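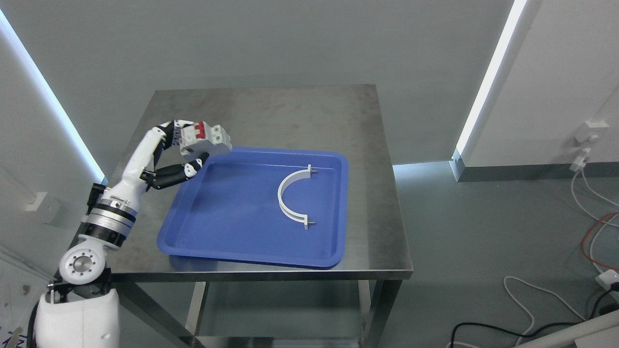 Liltard hand with a miniature circuit breaker, parts tray on the bench.

Products | Spares | Service notes | Contact
Suta > Hands > Liltard > Known faults

Liltard hand: slow finger release
Notice of January 3, 2024

On hands supplied before July, one or more fingers may stay closed for up to 2 seconds after the open command. If the arm moves off in that time, it can drag or throw the part. Small rigid parts such as breakers and pipe clamps are the most affected.

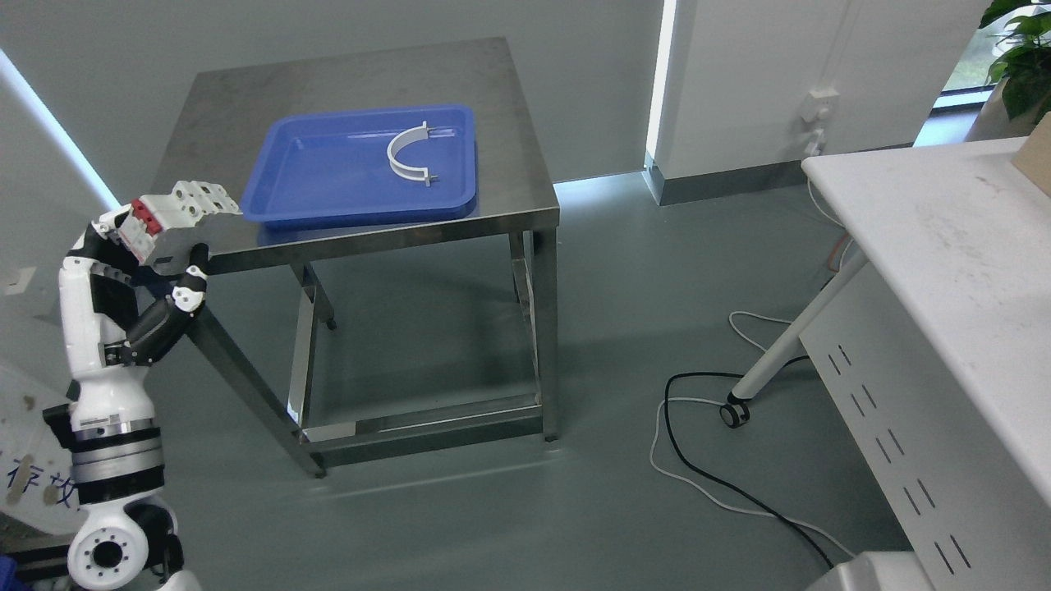 Liltard hand just left of the parts tray. Notice by Wendy Tindall
Service Engineer, Sustthorpe

Stop the arm before reaching into the tray area — an open command does not mean the hand has let go. Set the release delay to 2,500 ms and check all fingers every 500 cycles. A replacement tendon set is free of charge for hands with fewer than 1,000 hours of use. Quote the serial number when ordering.

Suta Service, Sustthorpe | Contact us | © Suta | Back to top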